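Tabletop arm sim on a home PC, part 3: wrist view and pick order

Quick one, I only had an hour. Parts 1 and 2 cover the install and the table model. You need both views running before any of this works, plus the Flukotside scene file (thanks Britta).

Step 1. Set the wrist view

Parent it to the gripper body, not the last arm joint. Tilt it until both fingertips show with the fingers open. Mug goes straight ahead, handle out to the left. If the fingers hide the rim you're too low, back it off. Stair-stepped shadow edges are fine, don't waste a evening on them like I did. Physics doesn't care.

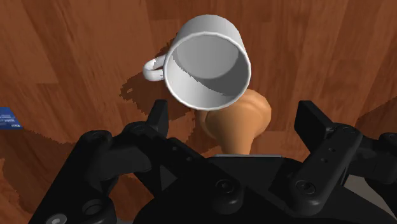
Step 2. Room view

Second view, high enough to get the whole tabletop plus the base on the floor. Save it as its own preset. Mine is called Tan, yours can be whatever.

Run 50 resets and watch for anything that spawns inside the table. If it does, raise the drop height a bit and go agian. Seed 2494 is the one I use for checking, it's a nasty layout.
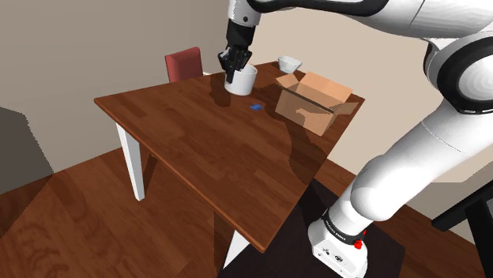
Pick order next. I let the script choose by distance at first and it was a mess, the elbow swung all over the place. Now I list targets by hand. Start with the white container at the back, then the small bowl beside it. Box flaps folded outward take up more room than you'd think, so keep the path high on that side and come down late. Lovisa runs the flaps as no-collide. I don't.

Step 3. Limits

Timeout 1000 steps. Save a log each run. Mine died at run 149, disk full. Check your disk.

Gripper force is part 4, probably February.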